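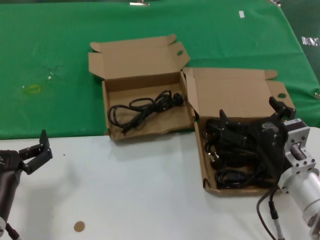 Kolluvbridge Cable Library Opens Its Sorting Tables to Everyone

KOLLUVBRIDGE, Saturday, October 17, 2020 – The Kolluvbridge Cable Library, which lends power cords, chargers and adapters to anyone in town who needs one, today opens a public drop-off and sorting room at the old Neagu print shop on Mill Street. Residents can bring in the cords they no longer use, get them sorted at the table, and go home with the one they have been missing.

The library started in April as a shelf by the front door of the Joltevach repair shop. People working and studying from home were asking for laptop chargers and monitor cords, and the shop had a stockroom full of them. A notice in the window asked for more. Within a few weeks the shelf had become a closet, and the closet had become a problem!

"We put up one small sign and got 400 cords," said Tanveer Memon, who runs the library. "People came in with grocery bags, shoe boxes, a suitcase. One family had saved every phone charger they ever owned. I was thrilled, and then I had to find somewhere to put it all."

The new room gives the collection a proper home. Sorting is done the way it was in the stockroom, with ordinary cardboard boxes standing open on the table, because a shallow box with the lid folded back lets you see what you have. Mixed cords go into one box as they arrive. A cord that has been untangled and looked over is coiled loosely and laid in a second box by itself, or with others of the same type, until it gets its tag.

Loose coils matter more than people expect. A power cord wound tight around its own adapter bends hard in the same spot every time, and that spot is where it tends to fail. The library asks borrowers to return cords in wide, easy loops with the plug end on the outside. A twist of paper or a soft tie is fine. Rubber bands are not, as they go sticky in a warm closet and leave a mess on the next person's hands.

Each cord is checked for cracks, bare wire and bent pins before it goes out. Adapters are matched by the voltage and current printed on the label, and an adapter with an unreadable label is not lent. Damaged cords are set aside for the metal recycler in Hurnska, who picks up once a month.

Bernardo Barros, owner of the Joltevach shop, built the shelving for the new room and will be teaching the first sorting sessions. Each one lasts an hour and has space for 6 people, with masks on and the side door open.

"There is a real pleasure in pulling one cord out of a big knot and having the whole thing let go," Barros said. "Start from a loose end and work back. Don't yank. If it's stuck, put the bundle down, shake it a little and find another end – there is always another end."

The library is looking for these items in particular:

Laptop power adapters with a readable label
Three-prong power cords for monitors and desktop computers
Phone and tablet chargers of any age
Extension cords in good condition, 6 feet or longer
Small cardboard boxes with attached lids, clean and dry

Please do not bring loose batteries, fluorescent tubes or anything with a cut or taped cord. Holiday light strings are also a no for now, though the library hopes to run a repair evening for those later in the season.

Borrowing is free. A cord may be kept for 24 days and renewed by phone if no one else is waiting for it. Borrowers who find that a cord solves their problem for good are welcome to keep it and drop off another in its place, of any kind. Roughly 11 cords a week have been traded this way over the summer, and the library is glad to see them go to work.

Drop-off hours are Tuesday and Thursday afternoons from 2 to 5, and Saturday mornings from 9 to noon. Donors do not need to untangle anything before they come. If you have a box at home that has turned into one big knot, bring the whole box and stay for a while if you like – the table is long and there is plenty to do.

To reserve a place at a sorting session, or to ask whether a particular adapter is in stock, call in at the Joltevach repair shop during opening hours and ask for the cable desk. It helps to have the make and model of your device written down, or to bring the device with you.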